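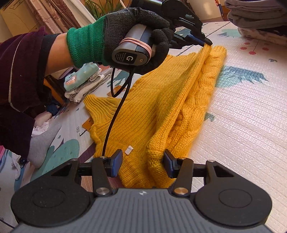 **Ticket 2121: Two actresses merged into one profile**

**Site:** Brosomura cast and crew pages
**Status:** Closed
**Priority:** Normal

**Reported problem**

Profile 1384 is a stage and television actress known for the hospital series *Cerkero*. Since the February import her page also lists the credits of a child actress with the same first and last name. The "Early life" line now says she was born in two different states. The trivia section says she began acting at the age of 4, which belongs to the younger one.

The reporter edits both pages and says they were separate before the import. The old address for the child actress now redirects to 1384.

**First check**

Confirmed. 10 credits on 1384 belong to the other person. All of them are dated after the older actress had retired from screen work, except for a voice part in *Price*, where the dates overlap and we had to look at the end credits. The voice part is the child's.

Birthday listing also affected. The page was showing on both birthdays.

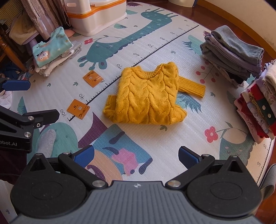

Family section has a sister and a husband from the older profile and parents from the younger one. "Has appeared with her sister in a shampoo commercial" has no source, and neither page history shows who added it. Taken out for now.

**Cause**

Tarnix matches incoming records on name plus one shared title. Both actresses are in *Cerkero*. The older one was in the main cast, and the younger one had a single guest part in the last season. That was enough for a match, and the birth year was not compared because the field was blank in the incoming file.

**Tried**

1. Used "Split profile" from the editor menu. It failed with "Target address in use." The redirect was holding the old address.
2. Removed the redirect and ran the split again. The new page was created but came up empty, and all credits stayed on 1384.
3. Cleared the page cache. No change.
4. Restored the child actress's page from the last saved version before the import, then moved the credits across by hand. This worked.

**After the fix**

- 1384 shows only the older actress's credits, with her own birthplace and marriage.
- The younger actress is back at her old address.
- Both cast entries for *Cerkero* link to the right person.
- Search shows both names, with birth years in parentheses.

Reader comments could not be separated automatically. Anything posted after the import is still on 1384. The reporter has agreed to flag the ones that should move. 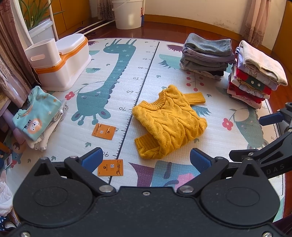
*Yellow cable-knit sweater on the play mat.*

**Follow-up**

Tarnix should hold a match for review when the birth year is blank on either side. Opened as a separate request. Until that is in, please do not rerun the February file, as it will merge these two again.

**Reporter's reply, 4:10 p.m.**

Both pages look right to me. The portrait on the younger one is an old one but I can replace it myself. OK to close.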